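From: Karam
To: lilik-users list
Subject: Re: [lilik-users] Gripper closing too early in hand-guided demos

On Wednesday, Zullevum wrote:
> We record the toy tidying task by guiding the arm by hand. On soft
> toys our people close the gripper too early, and the policy learns
> it. Do you have the same with remote control? How many demos do you
> throw away?

Hello all,

Yes, we have the same problem at Trunthorpe. We teach by remote control, and our last batch had 17 demos for the soft toys. I removed 4 of them, all for a bad closing moment. With the hard toys I removed none.

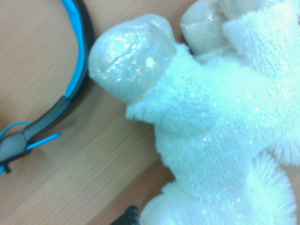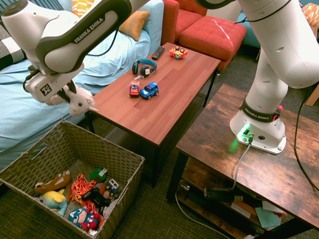 My advice is to let the operator use the wrist view only for the last part of the approach, and the room view for everything before. We changed to this in June and I think the demos became smoother. From very near, a plush with long white fringe and glitter paws has no clear border, and the operator can not easily judge where the firm part of the body is. In the wide view it is much easier to understand how the toy hangs from the fingers and how far it is from the couch and the coffee table. So we keep both views open — the wide one on the bigger screen.

One more point: we ask each operator to do 3 practice grasps before recording. For new people I would say 9.

I can send our short instruction sheet to the list if there is interest. Which closing speed do you use?

Best regards,
Karam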